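Where Does Wood Come From?

Last updated: 12/19/23

Print this page | E-mail this page

Look around the room you are in. You can probably find something made of wood. It might be a chair, a door, a pencil or a spoon. Paper is made from wood too. All of it started out as part of a tree.

What is wood?

Wood is the hard part of a tree under the bark. It has two main jobs. It holds the tree up, and it carries water from the roots to the leaves.

If you could look at a piece of wood through a strong microscope, you would see that it is made of tiny tubes packed side by side. Most of the tubes run up and down the trunk. Water moves through them a little bit at a time. A tall tree can lift water higher than a house without any pump at all.

How a tree grows

A tree grows in two ways. The tips of its branches and roots get longer, and the trunk gets thicker. The thickening happens in a thin layer just under the bark called the cambium (say KAM-bee-um). The cambium makes new wood on its inside and new bark on its outside.

A trunk does not stretch upward like a rubber band. If you hang a swing from a branch, the branch will stay at the same height for as long as the tree lives. Only the top of the tree gets higher.

Reading the rings

In places with a warm season and a cold season, a tree makes two kinds of wood each year. In spring it grows fast and makes pale wood. In late summer it slows down and makes darker wood. One pale band and one dark band together make one ring, and one ring is one year.

A wide ring usually means a good year with plenty of rain. A narrow ring can mean a dry year, a very cold year, or a year when insects ate the leaves.

In the town park at Wullport there is a slice of an old oak mounted on a wall. It came down in a storm one February. The tree started growing in 1693, and a small brass pin marks that ring near the middle. Visitors like to find the ring for the year they were born, which is always close to the bark.

You don't have to cut down a tree to see its rings. Scientists use a hollow drill to take out a thin stick of wood, no wider than a drinking straw. Some living bristlecone pines are very old indeed. One ancient tree that was studied had been alive for more than 3,000 years.

Hardwood and softwood

People sort wood into two groups. Hardwood comes from trees with flowers and, most often, broad leaves, such as oak, maple and cherry. Softwood mostly comes from trees with cones, such as pine, spruce and cedar.

The names can trick you. Balsa is so light and soft that you can dent it with your fingernail, but it is a hardwood. Yew is quite hard, and it is a softwood.

From log to board

After a tree is cut, the branches are taken off and the log goes to a sawmill. Big saws slice it into boards. Fresh boards are full of water, so they have to dry before anyone builds with them. Some are stacked outdoors with gaps between them for air. Others go into a large warm room called a kiln. Wood shrinks as it dries — a board used too soon may bend or crack.

What is grain?

Grain is the direction the wood's tubes run. It also means the pattern of lines you see on a board. The lines look different depending on how the board was cut. They may be straight, wavy, or shaped like tall arches. A piece can also be cut or placed so that the lines slant from one side to the other. 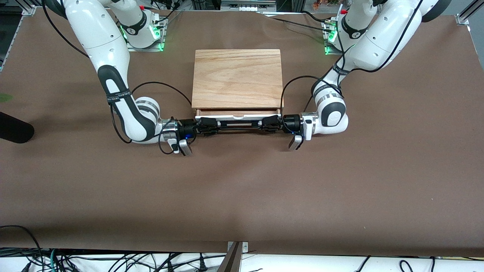
Photo: Cedeck Picture Library

The lid on this wooden box is a light honey color, and its grain runs diagonally. The strip along the front edge is slightly darker. Color can vary a lot in wood, even between two boards from the same tree. The wood near the center of a trunk is called heartwood and is often darker. The wood nearer the bark is called sapwood.

Grain matters to anyone who builds things. Wood splits easily along the grain and is much harder to break across it. This is why firewood is chopped from the end of the log.

Try it yourself

Find an old wooden ruler or a scrap of board. Look at the long side, then look at the end. Do the lines match up? Rub a crayon over a sheet of paper laid on top and see if the pattern comes through.

Words to know

cambium — the thin layer where a trunk grows thicker
heartwood — the wood at the center of a trunk
kiln — a warm room for drying wood
sapwood — the younger wood near the bark

Print this page | E-mail this page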